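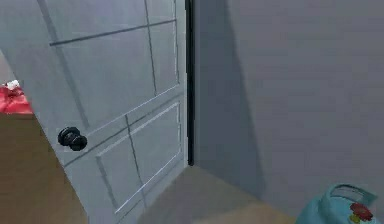 Según Gaétan Campbell, el error más repetido en las viviendas reformadas es sellar los huecos de paso y dejar intacto el caudal del extractor, con lo que la cocina acaba aspirando aire por el desagüe del baño. La observación llegó a la redacción tras el boletín de febrero, dedicado a las juntas de ventana, y obliga a tratar un punto que entonces quedó fuera: el aire de reposición.

Imprimir | Enviar por correo electrónico

13 nov 2019

Ventilación interior: el paso de aire entre estancias

En un sistema de extracción mecánica simple, el aire entra por los locales secos (dormitorios, sala de estar) y sale por los húmedos (cocina, baño, aseo). Entre unos y otros debe existir una abertura de paso. Si la puerta interior cierra contra el suelo sin holgura y carece de rejilla, el circuito se interrumpe en cuanto se cierra la hoja. El extractor sigue girando, pero trabaja contra una depresión creciente y el caudal real cae por debajo del nominal.

El caso revisado este mes es un piso de la promoción Tratby, con extractor de cocina Trorura. El caudal medido en boca con las puertas abiertas fue de 627 m³/h. Con las puertas cerradas y las ventanas en posición estanca bajó a 453 m³/h. La depresión en la cocina alcanzó 40 Pa, valor incompatible con cualquier aparato de combustión de tiro natural en el mismo recinto.

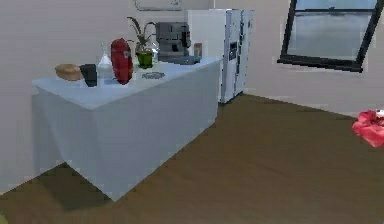

Imagen: Nirnatance / Archivo del boletín

La corrección se hizo en dos fases. En la primera se recortó el canto inferior de las hojas y se montaron rejillas de transferencia Tessier en las dos puertas del pasillo. La segunda consistió en instalar una entrada de aire exterior en la cocina, con compuerta enclavada al interruptor del extractor. La compuerta abre antes del arranque y cierra con un retardo de 50 segundos.

Conviene separar ambas funciones. La abertura de paso sirve a la ventilación general, de caudal bajo y continuo. La campana demanda un caudal alto durante periodos cortos y necesita una toma propia. Dimensionar las holguras de las puertas para el régimen de campana conduce a secciones desproporcionadas y a una pérdida notable de aislamiento acústico.

Para la comprobación en obra basta un manómetro diferencial con la toma de referencia al exterior, protegida del viento. La lectura se hace con todas las puertas cerradas y el extractor en su velocidad máxima. Deben anotarse la temperatura exterior y el estado de los filtros de grasa.

Comentarios

Jaxon Doucette
¿La compuerta es de lamas o de clapeta? Con clapeta tuve golpeteo los días de viento y terminé cambiando el muelle.

lector_norte
Las rejillas dejan pasar el ruido del pasillo. Existen modelos con laberinto interior, aunque restan sección útil.

Gaétan Campbell
Yo mediría también en el baño. Si el sifón tiene poca altura de agua, 40 Pa sostenidos ya son motivo para revisarlo.

Imprimir | Enviar por correo electrónico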